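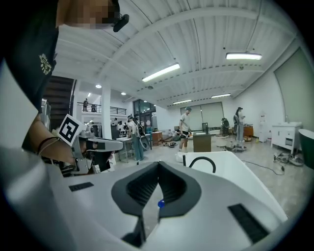

Protokoll der Novembersitzung, Ausstellungsgruppe Bad, Haus Wallton

Anwesend: Gopinath Chettiar (Leitung), Rhiannon James, Trefor Gape, Mathis Vidal (Protokoll)
Entschuldigt: Prys Vaughan
Beginn: 14 Uhr

1. Begrüßung
Gopinath heißt alle herzlich willkommen und dankt besonders Rhiannon für den Apfelkuchen, der die Runde bis zum letzten Punkt bei bester Laune gehalten hat.

2. Freistehende Wannen
Über die weiße Wanne mit dem schwarzen Schwanenhalshahn wurde lange und sehr freundlich gesprochen. Trefor möchte sie gern etwas drehen, damit man beim Hereinkommen zuerst den Hahn sieht. Rhiannon hängt an der jetzigen Stellung neben der dunkelgrünen und fragt, ob man nicht lieber beiden ein wenig mehr Luft gönnen könnte. Man einigt sich darauf, es in Ruhe auszuprobieren. Die Preisschilder für die Serie Barroso (586 Euro Anzahlung) schreibt Mathis neu.

3. Licht
Die langen Leuchtstoffröhren findet Trefor über den Wannen recht kühl, die runden Einbauleuchten dagegen wunderbar. Gopinath holt bei Roder ein Angebot für wärmere Röhren ein, Obergrenze 1000 Euro.

4. Treppe
Rhiannon bittet alle lieben Kolleginnen und Kollegen, auf den Stufen keine Kartons abzustellen, auch nicht ganz kurz.

5. Verschiedenes
Prys lässt aus Trollotberg grüßen und bringt die Fliesenmuster zur nächsten Sitzung mit.

Ende: 15.34 Uhr
Für das Protokoll: Mathis Vidal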